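Wotcombe Young Readers > Food > Why Bread Rises

Stories Food Weather Bodies Ask Us

Why Does Bread Have Holes In It?

Next time you have a slice of bread, hold it up to the window before you eat it. Go on, your toast can wait a minute. You will see that it is full of little holes, some as small as a pinhead and some big enough for the butter to fall through (which is very annoying if you are wearing a clean shirt). Flour doesn't have holes in it, and neither does water. So how did they get into your bread?

The answer is that somebody made them, and that somebody is much too small to see. Bakers call it yeast.

Yeast is alive. It isn't an animal and it isn't a plant. It belongs to the same big family as mushrooms and molds, the fungi, but while a mushroom is large enough to sit on your plate, a single bit of yeast is so tiny that you would need a microscope to look at it. The dry kind you buy at the store looks like sandy brown grains, and every grain is made of a great crowd of yeast cells, all fast asleep. They can stay asleep in the packet for months. What wakes them up is water, and what they want when they wake up is just what you want, which is breakfast.

Yeast loves sugar. There is a little sugar hiding in flour already, even though flour doesn't taste sweet, and more is made when flour gets wet and its starch begins to break into smaller pieces. The yeast gobbles this up, and as it eats, it gives off a gas called carbon dioxide. You know this gas quite well, even if you have never been introduced. It is the fizz in soda pop, and it is in the breath you are letting out right now.

So now we have bubbles. But if you blow bubbles into a glass of water with a straw, they pop at the top and are gone, and bread keeps its bubbles, so there must be something else going on. That something is called gluten. When wheat flour and water are mixed and squashed and pulled about, parts of the flour join together and make long stretchy strands, a bit like a net made of rubber bands. The gas gets caught in the net and can't easily get out. More gas comes, the net stretches, and the whole lump of dough swells up like a very slow balloon. 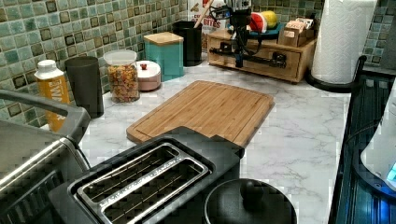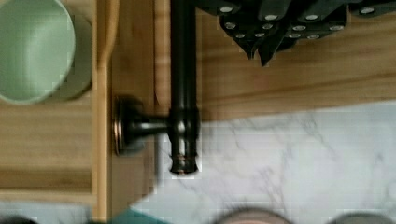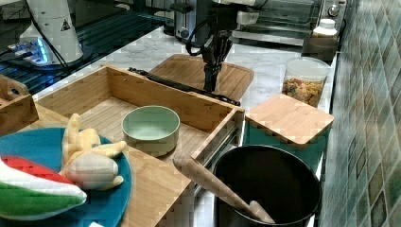 Why does dough rise faster in a warm kitchen than in a cold one?

Because yeast is busier when it is warm. In a cold room it eats slowly and makes its gas slowly, so the dough takes much longer to puff up. If you put dough in the refrigerator it will still rise, but it may take all night.

Too much heat is a different matter. Very hot water will kill yeast, and then your dough will just sit there looking at you, flat as a doormat. My neighbor Stella Mosoti, who taught me to bake when I was nine and still checks up on me, always says the water should feel like a baby's bath. I have tried thermometers and clever gadgets since then and I still stick my finger in the bowl and think about a baby's bath.

Now, what about all that pushing and folding that bakers do? That is called kneading, and it is the best part, especially if you are a little bit cross about something. When dough is first mixed it is lumpy and tears easily. As you push it away with the heel of your hand and fold it back and push it away again, the gluten net grows stronger and smoother. You can feel it change under your fingers! After a good long knead, pull off a small piece and stretch it gently. If you can make it so thin that light comes through before it rips, your net is ready to hold plenty of bubbles.

Then comes the oven. For the first few minutes the gas in the bubbles gets hotter and takes up more room, and the bread gives one last big jump upward. Bakers call this "oven spring." Soon the heat is too much for the yeast, and its work is done. The net and the starch set firm around the bubbles, the gas drifts away, and the holes are left behind. So the holes in your toast are really little empty rooms where the gas used to be.

Not all bread is made with yeast, of course. Soda bread gets its bubbles from baking soda and buttermilk, which fizz when they meet. And some breads, like many kinds of tortilla, aren't meant to puff up much at all, and they are delicious too.

Try it yourself

You will need a small empty plastic bottle, a balloon, a spoonful of dry yeast, 2 spoonfuls of sugar and some warm water. Ask a grown-up to help you with the water. Put the yeast and sugar in the bottle, pour in warm water until it is half full, and give it a gentle swirl. Stretch the balloon over the top and stand the bottle somewhere cozy. Go and read a book for a while. When you come back, see what has happened to the balloon, and then try the whole thing again with cold water and see how long you have to wait.

Written by Charmaine Chauke

Contact Wotcombe Young Readers | Copyright Wotcombe | Back to top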